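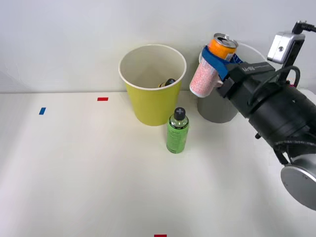
Pawlak

Leere Getränkebehälter in der Küche sortieren

Dose, Pappbecher und Plastikflasche stehen nach einem Nachmittag mit Besuch oft auf demselben Tisch und gehören am Ende in verschiedene Behälter. Ich räume sie immer in derselben Reihenfolge weg, dann dauert es keine zwei Minuten.

Zuerst die Dosen. Bei einer geöffneten Dose bleibt fast immer ein Schluck übrig. Über der Spüle ganz umdrehen, kurz warten, einmal mit kaltem Wasser nachspülen. Pfanddosen nicht zerdrücken, der Automat muss Form und Pfandzeichen erkennen. Klebeband oder Aufkleber vorher abziehen, wenn sie den Strichcode verdecken. Kleberreste gehen mit etwas Speiseöl und einem Lappen ab.

Pappbecher sind innen meistens beschichtet. Ob sie zur Verpackung oder in den Restmüll kommen, regelt jede Gemeinde etwas anders, also einmal im Abfallkalender nachsehen. Ins Altpapier gebe ich sie nicht. Saubere Becher hebe ich auf und ziehe darin im April Tomaten vor. Mit einem Nagel zwei Löcher in den Boden stechen, Erde einfüllen, fertig.

Plastikflaschen mit Pfand leeren, Deckel wieder aufschrauben und nicht flach drücken. Flaschen ohne Pfand kommen in den gelben Sack, zusammengedrückt und ebenfalls mit Deckel.

Für den Weg zum Automaten habe ich eine stabile Klappkiste unter der Arbeitsplatte. Es passen 24 Dosen nebeneinander hinein, dann ist sie voll und wird weggebracht. Im letzten Jahr waren es bei uns fast 690 Stück. Unten liegt eine Lage Zeitung, die bei jeder Leerung gewechselt wird.

Klebrige Ringe auf einer weißen Tischplatte mit warmem Wasser und einem Tropfen Spülmittel einweichen und nach zwei Minuten abwischen. Scheuermilch macht helle Platten auf Dauer stumpf.

Kontakt | Impressum | Stand: 5.4.20 | © Pawlak | Nach oben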